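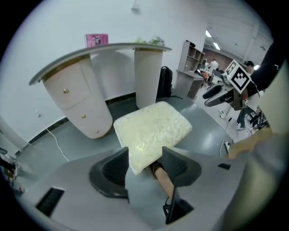 Remote control would have given cleaner data, one reader wrote after my last piece on hand-held grippers, and at least the arm would have been in the loop when the mistakes were made. The comment was unsigned and short, and it puts the case for teleoperation better than most of the papers I have read on it. I think it is wrong for the kind of work most small groups are doing, and the reasons are mostly practical.

The argument for teleoperation is about reachability. If a person drives the real arm through a leader device, every recorded pose is a pose the arm can hold. Joint limits, speed limits and payload are enforced while the recording is made. A person holding a gripper in the hand has no such limits. The wrist turns past what the arm can follow, the elbow goes where a link would hit the table, and the recording is discovered to be useless only when somebody tries to replay it.

That objection is real but it can be measured. On the Hika project we recorded 1,416 demonstrations with hand-held grippers and ran all of them through an offline check against the arm we intended to use. The check rejected 196. Another 156 were thrown out for tracking loss or bad finger signals, which left 1,064 for training. A quarter of the material gone is a poor figure. It is also a figure that was known by the next morning, and the cost of each lost demonstration was the few seconds it took to make.

Compare the other side of the ledger. Our teleoperation station, which we called Villa, produced nearly 80 usable demonstrations on a good day with one operator. Almost nothing was rejected for reachability. But the operator worked without touch, at a fraction of normal speed, and stopped before every contact to look. Those pauses went into the data. A policy trained on it paused in the same places, and it took us far too long to see that we had taught it to.

Contact is where the two methods differ most. Take a soft block in crinkled plastic held between two fingers. A person squeezing it through a trigger can feel some of the resistance and lets up a little when the block starts to give. The person at a leader device without force feedback closes until the video looks right, which in practice means closing too far. On soft goods our teleoperated grasps were consistently tighter than the hand-held ones. With rigid parts the difference was small enough to ignore.

Force feedback would fix part of this. It also raises the price of the station, adds a calibration step, and ties the work to one room. A hand-held gripper can be taken to wherever the objects are. Varied backgrounds, cabinets, chairs, cables on the floor and people passing through are a nuisance when tracking, and they are also what the policy will meet later. A station bolted to a bench sees the bench.

There are conditions under which I would side with the reader. Two-arm tasks with close clearances are one. When two people or two hands carry separate grippers, the relative pose between them depends on both trackers being right at the same moment, and small errors add. Marker boards help, provided the other gripper's camera can see them. For insertion work with tight tolerances we went back to Villa and would do so again. The same goes for anything near the edge of the arm's workspace, where the rejection rate climbed quickly.

Corrections are the other case. Once a policy runs and fails in a particular way, someone has to take over from the failed state, on the real arm, and show it the way out. A hand-held recording can imitate that state but does not start from it. The Savuvden tests used remote takeover for exactly this purpose, and a small number of corrections there did more than another batch of fresh demonstrations.

My recommendation is therefore dull. Record the bulk by hand, run the reachability check the same day, and report the rejection rate alongside the success rate. Keep a remote station for corrections and for the narrow tasks that need it. What I would like to see dropped is the habit of quoting demonstrations per hour before filtering, which flatters the hand-held method, and the matching habit of calling teleoperated data clean without checking it for hesitation.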